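Thread about our two-arm shelf cell. A few people asked how we look after it between long runs, so I write it down here in small pieces. I am the one who cleans it and tightens it, so this is the maintenance side only.

The cell is the one we call Plader. The two arms share one table and sort small grocery packages onto a rack. We run it in blocks of 399 cycles, and after each block it stops and waits for me. Why 399 and not 400? The counter in the old Uveck controller starts from zero and the person before me lost one somewhere. I never corrected it.

First thing at every stop: both arms go to the service pose and I lock out the power. Only then do my hands go inside. I have seen people reach in "only for one second" to take out a fallen box. Please do not do this, also when the arms look very calm.

Then the front rail. Both arms are bolted to it, so if the rail moves a little, both arms are wrong by the same amount and the error is hard to find. I check the mount bolts with a torque wrench and put a line of paint marker on each head. If the line is broken, I write it in the log before I tighten. The log is more useful than the wrench.

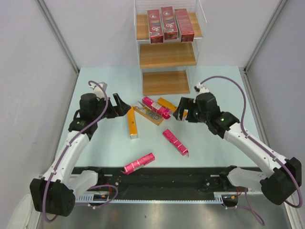

Hoses are my main subject, because they gave us the most lost hours last winter. A hose on a moving arm must be free enough to follow the wrist and short enough not to catch on the package or on the other arm. On the right arm we let the purple hose rise in a high arch above the wrist and then fix it along the white forearm with small ties. The arch looks too big when you see it for the first time, but with a smaller one the hose pulled at the fitting each time the wrist turned.

How I set the ties: close the tie by hand, then turn the hose inside it with two fingers. If it turns with a little resistance, good. If it does not turn, cut the tie and make a new one. A tight tie makes a hard point, and the hose will crack exactly there.

After the hoses, the fingers. I wipe them with a dry cloth, never with solvent, and I look for pieces of wrapper film. The film from soft packages is thin and you feel it better than you see it.

Last is the rack position. We have a small gauge block from Tiwari and I touch it against 2 corners of the lowest board. If it fits at both, I leave the rack alone. If not, I move the rack and teach the shelf points again on the Honum pendant, which takes some 40 minutes and a coffee.

Then power on, one slow cycle with my hand near the stop button, and one cycle at normal speed. I listen more than I look. A hose which rubs makes a small dry sound - you will know it after the first week.

Next thread will be about the finger pads, when the new ones arrive in July.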